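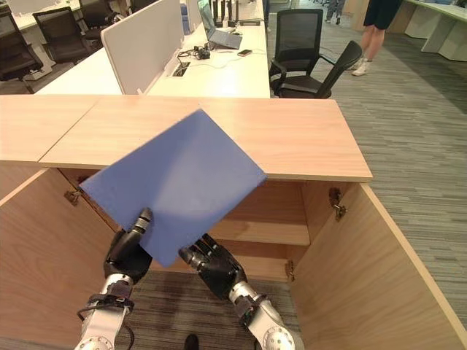

*Blue board and light wooden cabinet.*

# Corkevari rainfall notebooks

Daily rainfall readings from two hill stations, Corkevari and Brukoneck, typed by hand from the observers' notebooks. The set has 4,000 rows from 400 notebook pages. It is made for local history and for teaching, and I would not use it for climate trends without a second source.

Last change: 3/22/18

## Files

- `readings.csv` – one row for each day and station
- `pages.csv` – page number, notebook letter, condition of the paper
- `remarks.txt` – the observers' notes, in the original spelling

## Columns in readings.csv

| Column | Meaning |
|---|---|
| `station` | `COR` or `BRU` |
| `day` | date as written on the page |
| `rain_mm` | rainfall in millimeters |
| `flag` | see below |
| `page` | link to `pages.csv` |

The flags are `t` for trace, `m` for missing, `c` for a value which the observer corrected, and `u` for a value I could not read with certainty. An empty `rain_mm` does not mean a dry day. Dry days are written as `0.0`.

## Paper originals
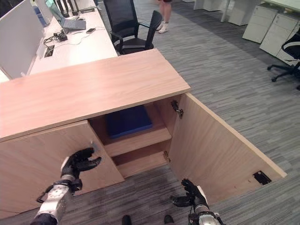 *Wooden cabinet with the doors open.*

The notebooks are kept under the name Barbieri, after the first collection they belonged to. When you ask to see a page, please give the notebook letter and also the page number, as the numbering starts again in every book. Notebook D has two pages with the number 17. I call them `D17` and `D17b`.

The Grarkgate notebooks are stored together with these, but they are not in this release. Their first 1,000 readings are typed and still need to be checked.

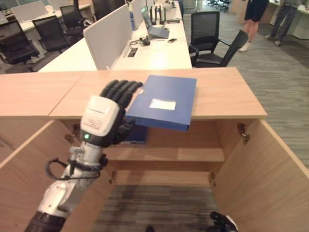 ## Known problems

- At Brukoneck the gauge was moved in a September, and the page does not say which day. I did not adjust anything.
- Sevens and ones look very similar in notebook B. Where the monthly total on the page did not help, the flag is `u`.
- Some weekend rain at Corkevari was measured on Monday as one amount. It stays on the Monday row, and the days before are `m`.
- Monthly totals by the observers are sometimes wrong. They are not included – please compute your own from the rows.

## Corrections

Send the page number, the value you read and the value in the file. Small disagreements are welcome too, especially for notebook B. Changed rows keep their old value in `remarks.txt`.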